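Eight months behind the mower: a talk with the person who keeps the Prirnthorpe trail open
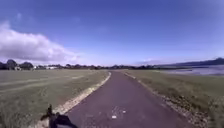

Paved path under a big open sky, clouds low over the trees.

Caught up with the trail foreman at 6 in the morning, which was the only slot on offer. Truck tailgate down, coffee in a jar. The foreman asked to go without a name in print ("everybody who needs to call me has the number already") so that's how this will run.

The job is the Prirnthorpe trail, 26 miles of old rail bed from the feed mill in Prirnthorpe out to Clavano. Mostly paved now. Still gravel at the Clavano end. The foreman has been on it eight seasons, before that county roads, before that a stint paving parking lots.

"Parking lots are easy. You put it down and cars sit on it. A trail, it's got roots coming from both sides the whole way and no traffic heavy enough to push anything back down."

Roots came up a lot. I'd gone in figuring we would talk about potholes. Potholes don't bother the foreman much. Cottonwood does.

"Cottonwood will lift two inches of asphalt like a rug. You get a bump, then a crack on top of the bump, then water goes in the crack. Then it freezes. Now you've got a thing that will throw a kid off a bike."

What do you do about it? Cut out the bad section, go down, saw the root, put a barrier in along the shoulder, patch. Takes a crew of 3 most of a day for one good sized one. Last season they did that and also filled cracks end to end, 2,143 of them. I asked who came up with that number. The foreman did. Every one gets a tick in a notebook because the county pays for sealant by the job sheet and somebody at the office once sent a sheet back.

"So now they get a number. They've never sent one back again."

The sealant itself is from an outfit called Nitora. Hot pour, comes in blocks, melts in a kettle that gets towed behind the truck. The foreman likes it okay. Liked the old stuff better, it stayed tacky longer and you could fix a bad line. They quit making it. There was a stretch near the Fung Road crossing where they tried a cold pour out of a jug and it peeled up in strips by spring. "Like sunburn," the foreman said, and laughed, and then went to move the truck since a guy with a horse trailer wanted by.

Back. More coffee. I asked about mowing.

Eight months of it in a wet year, March through October. Two passes on the shoulders, one wide pass back to the fence line in late summer once the birds are done nesting. People complain about the wide pass both ways. Half want it shorter, other half want the flowers left.

"I had two messages on the machine the same night. One said the weeds were a disgrace and the other one said I'd murdered the milkweed. Same quarter mile!"

So which is it? The foreman leaves the milkweed where it's well back from the pavement, takes it out at the road crossings. Drivers need to see a bike coming. No argument on that one. There was a close call at Fung Road some years ago, a delivery van and a tandem, and the grass there has been kept at ankle hight ever since. The foreman didn't want to go into it further and I didn't push.

We talked about money for a while. There isn't much. The trail gets a slice of the county road budget, plus a state grant that shows up some years and not others. The last big paving job was on a grant. The seven miles out of Clavano were supposed to be next and got put off, and then the price of asphalt went up, and now it's a question of whether they do four miles well or seven miles thin.

"Thin is a waste. I've said it at every meeting. You put down thin and I'll be out there in three years with a saw."

What about leaving it gravel? Big shrug. Some of the horse people would like that. The foreman doesn't mind gravel, it's cheap, you drag it twice a year and it's good again. But wheelchairs can't do much on it and neither can the little kids' bikes, and the foreman seemed to feel that was pretty much the end of the discussion. A man from Clavano used to drive to the Prirnthorpe end every week just to get his wife's chair on pavement. "Fifty minutes round trip and there's a trail right behind his house."

Who uses it most? Early on it's walkers, the same ones every day. Then runners. Bikes from mid morning. After school, kids, who are mostly fine, a few who pull up the mile posts. Mile post 9 has been replaced so often the foreman sank the last one in concrete. Still there as of this morning.

Worst day on the job? The windstorm. Trees down on nearly the whole stretch past the creek, and people climbing over them while the saws were going. "With headphones in. Climbing right over." The crew started parking a truck sideways across the trail after that when they cut. People still walk around the truck.

Best day was harder to get an answer on. Long pause, some looking in the jar. Then it was the first morning after the middle section opened, fresh asphalt, no paint on it yet, and the foreman rode it on a borrowed bike before anybody else was up. Whole way to the creek and back. Hadn't been on a bike since high school.

"My legs were shot for two days. But it was so quiet. You don't hear the tires on new stuff."

Does the foreman still ride it? Sometimes. Mostly it turns into work, you see a crack and get off and look at it.

I asked what people could do to help out and got a quick list. Call in a downed limb when you see it instead of posting about it. Give the milepost number, "by the big tree" is no use. Bag the dog stuff and then take the bag with you, don't hang it on the fence. Slow down for the mower, the operator can't hear a bell.

By then it was past 7 and the kettle had to get lit if they were going to pour anything before it got too hot to stand next to. Last question, was there anything I should of asked about?

"Culverts," the foreman said. "But that'd take all day."

Crack sealing goes on through the end of the month between the creek bridge and Fung Road. Trail stays open, expect to be waved through one side at a time.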